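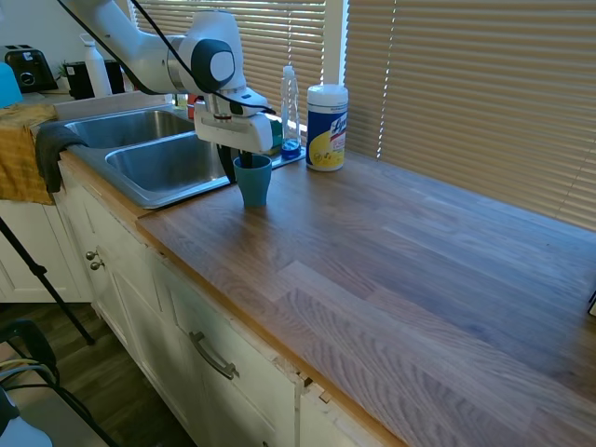 Hetty Brandrum

I have been meaning to write about the sink for months now, and every time I sit down to do it I end up writing about something grander, like the hallway or the great airing cupboard clear-out, as if a sink were too humble to have a post of its own. But I spend more of my life standing at it than I do on the sofa, and a few of you did ask after I mentioned the worktop in December, so make yourselves a drink and settle in. It's a long one for a small corner.

When we moved to Tevness the kitchen had a single shallow sink, the sort where you put one roasting tin in and that's your lot, you can't even rinse a fork round the side of it. I put up with it for two winters. Then the tap started to go and the worktop beside it had swollen up like a loaf, and it all had to come out together, and I thought, right, if I'm having the upset I'm having a proper sink.

I wanted two basins. What I hadn't expected was to have them one behind the other, a back one and a front one, when every double sink I'd ever used had been side by side. The chap at Sarnus (that's the kitchen place out past the station, the one with the enormous tap in the window) got his tape out and read me 651 millimetres for the stretch we had to play with, and he looked at it, and I looked at it, and we both knew a long side-by-side one would leave me with no room to put down so much as a teacup. So front and back it was. I went home in a bit of a sulk about it, I'll admit, and now I wouldn't have it any other way.

The front basin is for washing. The back one is for rinsing, and for all those things that need to sit and think about themselves for an hour, like the porridge pan. With the old sink the soaking pan lived in the middle of everything and you had to lift it out, dripping, whenever you wanted to fill the kettle. Now it goes to the back and I can get on. You do have to reach a little, and if you are short in the arm I'd say go and stand at one in a showroom before you commit. I went back 4 times and mimed washing up in front of strangers, and it was well worth the embarrassment.

It's brushed steel with a shiny rolled rim all round. I was sorely tempted by white ceramic, everyone's kitchen in the magazines has white ceramic, but I drop things. Steel forgives you. The brushed part hides a good deal and the rim catches the light from the window, and I find that very cheering on a grey afternoon. I give the rim a rub with a cloth when I pass, more often than I need to. It's become a sort of habit, like straightening a picture.

Now, the wood. I know, I know! Wooden worktops round a sink, everybody warned me. My answer is that they're perfectly all right as long as you're fond of them. I oil mine with the Pluketti oil, which smells faintly of oranges, and I do it in the evening after supper when there's no more cooking to be done and it can sit overnight. Thin coats, wiped off well, and more attention along the edge where it meets the steel than anywhere else. The first time I did it I put it on like gravy and it was tacky for 5 days, and everything I set down on it came up with a little kissing noise. Learn from me.

What I do try to be strict about is puddles. Water on wood is nothing to fret over if you wipe it up, but a cup left standing in its own ring from breakfast until bedtime will leave its mark. The beaker is the chief offender in this house. It's a plain teal plastic tumbler, a soft blue-green, nothing special about it at all, and it lives at the right of the sink by the front edge, and has done so long that I'd be lost if it were anywhere else. I use it for drinking from and for rinsing the suds down the back basin, and for watering the plant, and quite often for bringing a handful of parsley in from the step. I came home with a pair of lovely tall glasses from Xiong, the hardware shop on the corner that sells a bit of everything, thinking I would retire the beaker with full honours. The glasses are in the cupboard. They're very nice. I drink out of the beaker.

I am much the same about cloths. There's a mustard-yellow tea towel hung over the left edge of the sink, down over the front of the counter, and then a dark grey cloth folded over the rim on top of it. Yellow for drying, grey for wiping, and never the other way about, and I've said this so often that I hear it in my sleep. I used to keep the towel on the oven door like a sensible person, but then I'd have wet hands and have to trail across the floor to it. Hanging it just there means I can find it without looking, and it catches the drips that would otherwise run down on to the cupboard doors. They're white, those doors, and they show everything.

While I'm on the cupboards, I kept the old ones. They were sound, they only wanted cleaning and painting, and I couldn't bear to see them go in a skip. The pair under the sink have two small round silver knobs, and the drawer to the right has a curved bar handle, also silver, so they don't match, and a friend with a better eye than mine pointed this out to me before the paint had even hardened. I'd done it on purpose, as it happens. A drawer wants something you can hook a finger round when your hands are full, and a door only wants a little tug. I do think handles ought to be chosen by opening them.

Along the back, under the window, I've made a real effort to keep things few. I have a weakness for window clutter. At one stage in the old arrangement I had jars, a jug of wooden spoons, a shell, a candle I never lit and a dish of those rubber bands the post comes in, and all of it had a fine coat of kitchen on it. Now the washing-up liquid has a narrow dark tray to stand on, in a clear bottle with a white pump top, and I'd urge anyone to try a pump if they haven't. One press with the heel of your hand and you're away, no picking up a slippery bottle. And with a clear one you can see when it's getting low. The blue stuff is down near the bottom as I write, so that's on the list.

The tray was a late thought and a good one. Soap bottles weep, whatever you do, and on bare wood you'd have a sticky ring in no time. I lift it out and rinse it when I do the taps.

Then over to the right there's the tub of wipes, the Lysol ones with the lemon on the front. I'm in two minds about having them out. I go mostly with hot water and a cloth, as my own mother did, but when I've had a raw chicken on the go I like to have something within arm's reach, and if they're in a cupboard I don't use them. So out they stay, lemon and all. It's quite a jolly lemon.

The far left corner is what I call the breakfast end, and it's where I've given up any claim to restraint. The toaster is there, a black one with two slots and a round chrome dial that I've never turned past halfway, and a small potted plant next to it that I fully expected to finish off within the month. It seems to like it. I can only think it enjoys the window and the occasional dregs of the beaker. I had the toaster nearer to the sink at first and didn't care for that at all, water and toasters wanting to be kept well apart, so the corner suits everybody, and the crumbs collect in one place where I can get at them with the grey cloth.

A few of you wrote asking how I keep it all tidy, and I had to laugh, as you haven't seen it at six in the evening. But there is a sort of routine. After supper, the washing up gets done in the front basin, glasses first and greasy things last. Then both basins get a swill, the grey cloth goes round the steel and is wrung out hard and folded back over the rim. I wipe the wood last of all, from the toaster end along to the drawer, moving things as I come to them. Everything goes back where it was. If the yellow towel is damp through, it goes in the wash and a fresh one comes out, and that's the kitchen shut for the night, apart from whoever comes down for toast.

It takes me less time than the kettle does if I've kept up with it through the day, and a great deal more if I haven't. I don't always keep up with it.

Next on the list is the drawer with the bar handle, which at present holds string, birthday candles and the instructions for a toaster we no longer own. I did open it this morning with the best of intentions, and found a perfectly good pastry brush, and made a pie instead. Leek and potato. I'll put the recipe up when I've worked out what I did.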